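Why I stopped paying for the storage unit

In March I gave up the storage unit I had been renting at Skudstead for most of my adult life. It was the size of a single garage with a roller door that stuck in wet weather, and by the end it was costing me $425 a month. When I first signed up it was a quarter of that. I kept paying the increases one at a time and never went back to compare.

What got me to look was a letter saying the rate was going up again from the next billing cycle. I pulled out a calculator and worked out what I had paid over the past year, and then I priced what I could remember being inside. The second figure came to $1551, and I was being generous with the couch.

The stuff went in there when my parents sold the house. My brother was overseas, my sister had a one-bedroom flat, and I had a car with a tow bar, so it fell to me. We told each other it would be six months. There were two wardrobes, the couch, a dining setting with five of the original six chairs, Mum's sewing cabinet, Dad's tools, a chest freezer and a lot of boxes marked "kitchen" that turned out to hold almost anything except kitchen things.

I set myself some rules before I started. One car load at a time. Nothing comes home unless I know which room it is going in. Photos and papers go in a separate tub and don't get looked at until the end. The last rule was the hardest to keep. On the first morning I lost two hours to a shoebox of postcards and took nothing to the tip at all.

The dining setting was the first big thing to go. Demetrio Aguirre from down the road had just moved into a place with no furniture in it, and he took the table and the five chairs the same afternoon. He offered me money and I said no. He brought around a tray of empanadas the following week, which was a better price than I would have got online.

The couch I tried to sell and couldn't. I then tried to give it away and couldn't do that either. The op shop wouldn't take it without a fire label, and the council collection was booked out until winter. In the end I paid a bloke with a truck to take it. 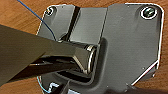
A gripper finger against the hinge barrel
Gray metal plate on a brown wooden surface

The sewing cabinet came home with me. I had measured the gap beside the bookcase in the spare room beforehand, and it fits with a hand's width to spare. The machine still works, though the belt needed replacing. I had it done at a little repair place called Muvach, where they also oiled it and adjusted the tension and charged me $45. I have hemmed one pair of trousers on it so far.

Dad's tools were harder. He had three of some things and a whole drawer of others, and I don't know what half of them are for. Nicanor Pastor, who worked with him for years, came out one Saturday-ish sort of morning when it was too windy to do anything else, and went through the lot with me. He put aside a small set he thought I would use: two hammers, a decent hand saw, a spirit level, the good chisels, a socket set with only one socket missing. He took a plane for himself, at my insistence. The rest went to the Men's Shed in town, who were very pleased with the clamps.

That left the boxes. I got through them at a rate of three an evening on the lounge room floor, with the radio on. There were tax records well past the point where anyone could want them, school reports for all three of us, a fondue set, curtain hooks, instruction manuals for appliances that no longer exist and four separate bags of keys. I kept the school reports and one of the fondue forks. I threw out the keys, and I will admit I went back to the bin for one bag and then threw it out again the next day.

The chest freezer still had its shopping list taped to the lid, in Mum's writing. Peas, mince, bread, ice cream if on special. I peeled the list off and kept it, and the freezer went to the metal recycler.

The whole job took me nine weeks, going out once or twice a week. I wouldn't try to do it faster. By the end of each load I was making bad decisions, mostly in the direction of keeping things, and it helped to go home and have tea.

If you are paying for a unit of your own, I would suggest asking for a copy of your payment history. Skudstead emailed mine the same day. It is worth having the total in front of you before you decide anything. You should also check the notice period. Mine was fourteen days from the end of the billing month, and I nearly missed it.

I swept out the unit, took my padlock off the door and handed in the gate card at the office. The deposit was back in my account by the end of that week. The photos are still in their tub in the hall cupboard. My sister is coming up in the school holidays and we are going to start on them then.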